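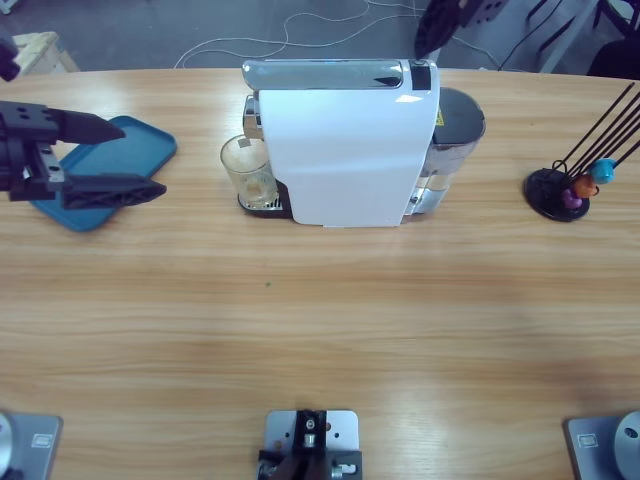
About Flornent

Hi, and thanks for stopping by! I started Flornent in April 2000 with one evening Spanish class, a borrowed whiteboard and a lot of nerve. The class met above a tile shop on Bellik Street, and when the saws were going downstairs we all just talked louder (good practice for a noisy restaurant, I told everyone). We still rent those rooms, plus the two next door, and last year 381 people came through them to learn Spanish, Portuguese, Italian or English.

I'm not a fan of long grammar lectures. I sat through years of them myself and came out able to fill in a verb chart but unable to buy a train ticket. So our beginners talk from the first evening, badly and cheerfully, and the charts come along later when people start asking for them — and they always do ask!
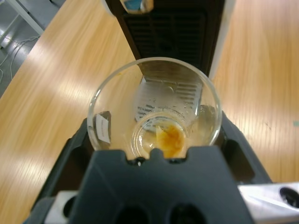 Prepositions are my favorite thing to teach, and I'll happily give them a whole evening. They're tiny words and they cause more trouble than all the big ones put together. We don't use worksheets for this, we use whatever can be picked up and moved. Put a small clear plastic cup inside a tall one and you've already got inside and outside, and if there's an orange-brown stain at the bottom of the little one, well, now you need at the bottom of too. Then somebody wants to say "through" and we're off for another half hour.

Classes are small and run in ten-week blocks. You can join at the start of a block, or in week two if you're feeling brave. We also have a Saturday conversation table, open to anybody who can get through a sentence or two, and a lending shelf with 157 books on it. Most are novels, a few are cookbooks, and the Portuguese crime stories never stay in for long.

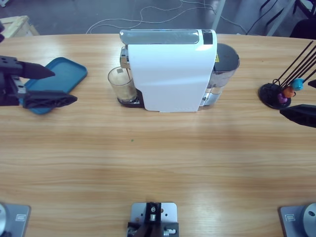 A former student wrote to us this spring to say that the first block felt too fast and she nearly quit in week three, but that by week eight she was phoning her grandmother's cousins in Fajardo and following most of it. She also thought we should give more homework. We talked that over, and there's now an optional packet at the front desk for anybody who wants one.

If you're not sure which level you are, come in on any weekday after four and have a chat with me. It takes ten minutes, there's no test, and you can bring a friend along if you're shy.

Recent items
Fall block: dates and fees
Zurnden Reading Circle moves to the back room
New on the lending shelf
Saturday conversation table: summer hours
Finding us on Bellik Street

Last updated: Tue 15 July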